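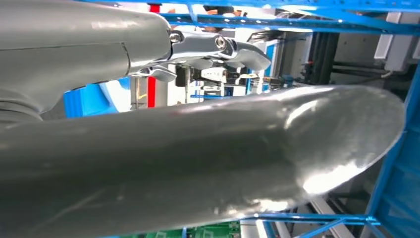 18 Oct 2022

Home late, feet like puddings, and I've promised myself I'd write this up before bed because if I leave it until morning I shall only remember the lunch. (The lunch was a cheese and pickle roll from the van at Tratcombe, and it was very good.)

So, the hand. We have had it on the arm properly since yesterday afternoon and today was the first full day of putting it against the old two-jaw gripper, which I have been fond of for years and which I went in this morning quite prepared to defend. Effie says I talk about the two-jaw the way her father talks about his first car. She may be right. It opens, it shuts, it has two screws you ever need to touch, and it has never once asked me to install anything.

The hand is from Rusnák and came in a crate big enough for a dishwasher. Ro-un has done nearly all the setting up, bless him, and he spent the first hour today going over the finger zeroes again because he didn't trust the ones he'd saved last night. I held the laptop and passed him things. He has a way of flexing his own hand next to it while he types, one finger at a time, and I don't think he knows he does it. By ten we had all the fingers going home to the same place each time, and the thumb too, though the thumb took some persuading. It swings across on its own joint before it bends, and if you ask for both at once it goes the long way round and meets the index finger on the knuckle. We must do the swing first and then the bend. I've put that in capitals in the lab book.

We agreed on a plan over tea, and stuck to it more or less, which I'm quite proud of. Same arm, same wrist camera, same tray of parts, 50 picks with the two-jaw and then 50 with the hand, no fiddling in between. The parts were the ones Clendel sent us: the moulded caps, the little brackets and the awkward hoses that everybody hates. Effie kept the score, with a pencil, in columns, and wouldn't let either of us see it until the end.

The two-jaw went first and did just what it always does. Caps, lovely. Brackets, lovely, so long as they lay the right way up, and if they didn't it nudged them about and tried again. The hoses it either pinched too hard or let slide, and at one point it laid one very gently over the side of the tray as if it were putting it to bed. Forty-one out of the lot, Effie told us afterwards.

Then we swapped over, and I'd forgotten how long a swap takes when there's a proper cable to think about. The two-jaw has one air line and a plug. The hand has its power and its data, and you have to leave enough slack for the wrist to turn without leaving so much that it catches on something. I did it twice. The first time I'd routed it on the wrong side of the wrist and Ro-un spotted it the moment he jogged joint six, and he said "ah" in the very quiet voice he uses, and I took it all off again.

What I hadn't reckoned on was the camera. It sits where it always sits, tucked in at the wrist, and with the two-jaw it gets a nice clear look down between the jaws. With the hand on, the thumb takes up an enormous amount of the picture! It comes in from the left and goes nearly the whole way across, a bit out of focus, with a great white flare along the bottom of the tip where the lights catch it, and you're left peering through the gap between it and the fingers. The chrome link on the finger is shiny as well, which doesn't help. I sat looking at that view on the monitor for a good long while with my tea going cold, thinking that a person wouldn't put up with it. You'd move your head.

We talked it round. Ro-un would like to teach the software to ignore the thumb, mask it off, and work with what's left. Effie would like to move the camera out on a longer bracket and look in from the side. I suggested matt tape for the glare, and they were both very kind about it, and then we tried the matt tape on the old practice thumb we keep in the drawer and it made a real difference, so I'm having that one. Tape tomorrow on the real thing, if Rusnák don't mind, and I'll ring them first to ask. The bracket is the better answer in the long run, I think, but a longer bracket means more wobble, and more to knock against the rails of the cell. There's not a great deal of room in there as it is, what with blue beams wherever you look.

The hand scored thirty-eight. I know, three fewer! I'm ashamed to say I was pleased for a minute on the old gripper's behalf. But then we went down Effie's columns together and it's a more interesting story than that. It dropped caps, silly easy caps, mostly because the fingertips are rounded and the caps are rounded and they squirted out like a wet bar of soap. And it got the hoses. It got nearly all the hoses! It curls round them, thumb over the top, and lifts, and they stay put. I have watched those hoses fall on the floor since we first took on the Clendel job and I'll admit I clapped.

It's slow, mind. There's a pause of 220 milliseconds between our controller asking and the fingers starting to move, and we'd like that under 100. Ro-un thinks most of it is our end, in the Jornura box, which is an old controller and polls everything in turn like a teacher taking the register. He wants to run the hand straight off its own port for a day and see. I said yes, so long as he writes down how to put it all back.

We stayed on after six to leave it opening and closing on nothing, to see whether the thumb zero would drift. It had done 1,345 closes when I put my coat on, and the thumb was still coming back to where we'd told it. I stood and watched it for longer than I needed to. There's something restful about it, the fingers going down one after another with that small whirring, a bit like somebody drumming on a table while they wait for a bus.

Effie gave me a lift as far as the bridge and we talked the whole way about whether you could have both, the two-jaw for caps and the hand for hoses, on a changer. It would want a budget. Clendel have asked for an answer by December and I'd much sooner give them a sensible mixture than a clever thing that drops caps. She thinks soft pads on the fingertips would sort the caps by themselves. I've got an old wetsuit glove somewhere in the cupboard under the stairs and I'm going to cut it up and take it in.

Things for the morning — ring Rusnák about the tape and ask about pads while I'm on, find the long hex key, check the thumb zero before anyone touches anything, return Ro-un's umbrella.

Bed now. I've set the alarm for half past six and the glove is in my bag.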